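Nollasmont Wollwaschmittel, 1297 ml Nachfüllbeutel

Zustand: neu, ab Lager
Hersteller: Volthorpe
Inhalt: 1297 ml
Duft: ohne, oder Zeder (bitte auswählen)
Geeignet für: Wolle, Alpaka, Mohair, Seide
Nicht geeignet für: Baumwolle mit hartnäckigen Flecken, Imprägniertes

Ich verkaufe seit Jahren Garne, und die häufigste Frage, die bei mir im Laden landet, hat mit Garn eigentlich wenig zu tun. Sie lautet: Womit wasche ich das denn jetzt? Da sitzt man einen halben Winter an einem Pullover, und dann steht man am Waschbecken und traut sich nicht. Ich kenne das so gut! Mein erster selbst gestrickter Lopi-Pullover passt heute einem mittelgroßen Teddy, und ich habe ihn immer noch im Schrank liegen, als Mahnung.

Das Nollasmont ist das Mittel, bei dem ich hängen geblieben bin. Es ist flüssig, ziemlich dünn (nicht erschrecken, das gehört so) und muss nicht ausgespült werden. Man gibt eine Kappe auf ein Waschbecken mit lauwarmem Wasser, legt das Strickstück hinein, drückt es einmal sanft unter und lässt es in Ruhe. Eine Viertelstunde reicht. Bei ganz dicken Sachen lasse ich es auch mal länger drin, vor allem, wenn nebenbei das Telefon klingelt. Danach ausdrücken, in ein Handtuch rollen, draufstellen, fertig. Ja, draufstellen, mit beiden Füßen, die Wolle hält das aus.

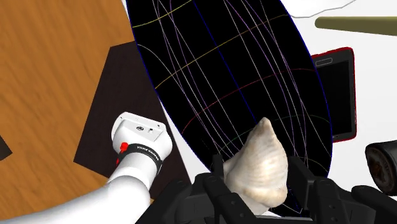

Zum Trocknen lege ich alles flach auf ein zweites, trockenes Handtuch und ziehe es in Form. Bei Lochmustern lohnt es sich, wirklich zu spannen, mit Nadeln oder Drähten, sonst sieht man vom Muster nur die Hälfte. Mein großes Tuch aus dem Arruda-Garn, Lauflänge 370 m auf 100 g, ist beim Spannen fast eine Handbreit größer geworden und fällt seitdem ganz anders, viel weicher. Für Socken mache ich mir die Mühe nicht, die kommen auf die Leine.

Noch ein Wort zum Duft. Die Variante mit Zeder riecht im nassen Zustand recht kräftig, da hatte ich beim ersten Mal schon Bedenken. Nach dem Trocknen bleibt nur noch ein Hauch übrig, so wie in einem alten Kleiderschrank. Ich mag das sehr, aber wer empfindlich ist oder Babysachen wäscht, nimmt bitte die Variante ohne Duft. Auf die Motten würde ich mich übrigens in beiden Fällen nicht verlassen! Saubere Wolle ist für sie weniger interessant, aber einen dicht schließenden Beutel ersetzt das nicht.

Wie lange hält so ein Beutel?

Kommt drauf an, wie viel ihr strickt. Die kleine Flasche mit 355 ml bringt mich gut über den Winter, mit Mützen, Schals und zwei, drei Pullovern. Den Nachfüllbeutel teile ich mir mit meiner Schwester, und wir haben ihn im Mai noch nicht leer. Der Verschluss ist leider etwas fummelig, ich nehme einen kleinen Trichter und stelle die Flasche dabei ins Spülbecken. Angebrochen bitte kühl und dunkel lagern, nicht auf der Fensterbank.

In der Maschine?

Geht, wenn die Maschine ein ordentliches Wollprogramm hat. Eine halbe Kappe ins Fach, niedrig schleudern, nicht zu voll beladen. Meine alte Maschine hat im Wollprogramm gerührt wie ein Betonmischer, da habe ich lieber von Hand gewaschen. Bei handgefärbten Garnen rate ich sowieso zum Becken, weil man dann sofort sieht, ob Farbe ausgeht. Ein bisschen Farbe im ersten Wasser ist bei kräftigen Rottönen normal. Hört es beim dritten Mal nicht auf, schreibt mir, dann schauen wir zusammen, was sich machen lässt.

Was passt dazu?

Der Trivesska Wollkamm für die Knötchen (bitte erst am trockenen Stück benutzen!), die Spanndrähte im Set und die faltbare Waschschüssel. Die Schüssel habe ich selbst lange für überflüssig gehalten und benutze sie inzwischen auch für Salat. Also, eine zweite davon.

Lieferung und Versand

Der Beutel wiegt mit Karton rund 1517 g und geht deshalb immer als Paket raus, nicht als Brief. Die kleine Flasche passt zusammen mit ein paar Knäueln in die kleinere Größe. Was bis mittags bestellt ist, packe ich meistens noch am selben Tag. Geöffnete Beutel kann ich leider nicht zurücknehmen. Wer unsicher ist, legt sich einfach erst mal die Probe in den Warenkorb, die reicht für zwei Wäschen.

Artikelnummer: NW-1297
Verfügbarkeit: auf Lager, Zeder nur noch wenige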